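Vindby Tall Pantry Cabinet, a Long Look After a Long Wait
Wed 20 July

I put off buying a pantry cabinet for longer than I put off having my wisdom teeth out, and I was wrong on both counts. Our kitchen is the kind that was fitted when people owned one saucepan, and for years the overflow has lived in the hallway, on the stairs and (I'm not proud of this) in the bathtub whenever company came. So when the Vindby finally went up against the hall wall I was ready to love it, and you should read the rest of this review knowing that. I've tried to be fair!

The Vindby is a tall, freestanding cabinet with 2 doors and 4 shelves. It cost me $690 delivered to the front step, and the front step is as far as they bring it. My neighbor Leandro Barrientos helped me get the cartons inside, and we agreed afterward that the longer one should have been a two-trip job with a rest and a glass of iced tea in between. If you live up a flight of stairs, please line up your help before delivery day.

Assembly took us the whole afternoon. The instructions are mostly drawings, and they're good drawings, except for the page where the back panel goes on. There the arrow points at a groove that you can't see until you've turned the whole thing over, and once you've turned it over you can't see the arrow. We put the panel on backward. Then we took it off and put it on again, also backward, because I'd been so sure the first time that it was the right way around. The holes for the shelf pegs lined up beautifully, though, and every last screw was in the packet with one spare of each kind, labeled. I've put together plenty of furniture where I'd have traded the whole manual for that.

Now, shelves are only half of a pantry. The other half is what you stand on them, and I'd urge anyone to work out their bins before they fill a single shelf. Packets slide around, they fall over, the little ones get behind the big ones, and in a month you own three bags of the same lentils. Open-topped bins that you can pull forward with one hand solve nearly all of it. 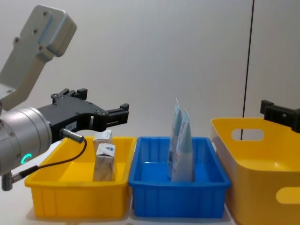
Above the left bin.

My own bins are a mixed bunch that I've picked up over the years, and the cabinet was kind to them. The shelves are deep enough that I can keep two rows, everyday things in front and baking things behind. The pegs let you move a shelf in small steps, so the cereal shelf could be tall and the can shelf could be short. I shuffled everything three times in the first week and it never felt like a chore. Well, the third time did, a bit.

The can shelf is where I was nervous. The leaflet says the cabinet takes 200 pounds altogether, which sounded like plenty until I started carrying tomatoes. We buy them by the case in the fall, along with peaches, beans, and the coconut milk that my sister-in-law swears she'll come and use up. I put the heaviest row at the bottom and checked it with a ruler every Sunday after breakfast, like somebody measuring a child against a doorframe. I haven't found any bow in it so far. The shelf above, which has only the jars, is just as straight.

What I like less are the doors. They're handsome and they hang true, but they open wide, and in a narrow hall that means one person at the pantry 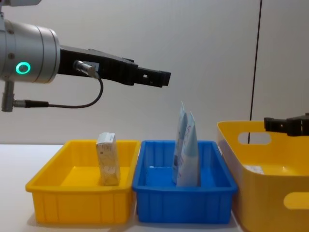 and nobody else getting by. I've learned to call out before I open them, the way you do coming around a corner with a hot tray. Sliding doors would have suited us better. Vindby does make a cabinet with those, and if I'd measured the hall with the doors in mind and skipped all that measuring of the ceiling, I'd probably have ordered it. Take a piece of string, cut it to the width of a door, and swing it around your floor before you choose. It's a silly-looking thing to do and it would have saved me a good deal of sidestepping.

The hinges are soft-closing. One of them stopped being soft after two weeks and began landing with a clap that woke the dog. I wrote to the company and got a very nice reply from Ecaterina Pîrvu, and a new hinge came in a padded envelope a few days later without my having to send photographs or argue about the receipt. It went on in five minutes with the same little wrench that comes in the box. I'm giving them full credit for that, and taking away a little for the first hinge.

A word on the finish, as several of you asked when I mentioned the cabinet last time. It wipes clean with a damp cloth. Turmeric needed two goes and some dish soap. Olive oil left a ring under a bottle I'd forgotten for a week, and that ring took patience, so I've put a saucer under the bottle now and wish I'd done it sooner.

I looked at two others before I settled. The Estavwood is the prettier piece, with lovely turned feet, but its shelves are fixed, and I know myself well enough to know I'd be cross about it by August. The Belhaj has adjustable shelves and a drawer at the bottom for onions and potatoes — I still think about that drawer — only it's a good bit shallower, and my biggest bin would have stuck out over the edge. 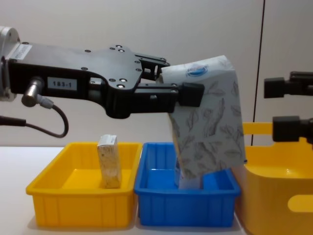
Nabila Amrani wrote in to say that I'm being unfair to the Belhaj, because she has had hers through two house moves and the shallow shelves are the best part. Nothing can hide at the back, she says, and she hasn't bought a duplicate jar of cumin since. She also keeps her potatoes somewhere else entirely and uses the drawer for dish towels. I'll happily pass that along, and I admit the cumin remark landed close to home.

Shallow shelves do suit some households, then. If you cook for one or two and shop often, I can see it. We cook for whoever turns up, and I need the depth. My compromise has been to give the back row its own rule: anything that goes there has to be in a bin with a front I can grab, and the bin has to come out whole. Different colors help too. My husband can never remember which shelf the rice is on, but he remembers a color.
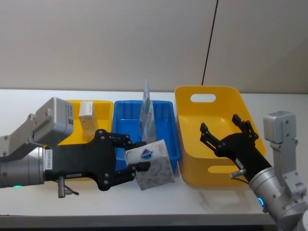
Small yellow bin, blue tray bin, large yellow basket.

Would I buy the Vindby again? Yes, with the sliding doors. Please fix it to the wall, whichever one you get. The strap is in the box, and it needs two screws and a few minutes with a drill. Ours waited until the weekend, and I didn't sleep well before then with all those tomatoes in there.

I'll write again after canning season, when the bottom shelf will have had a proper test. In the meantime, if anyone has gotten an olive oil ring off one of these completely, I'd love to hear what you used.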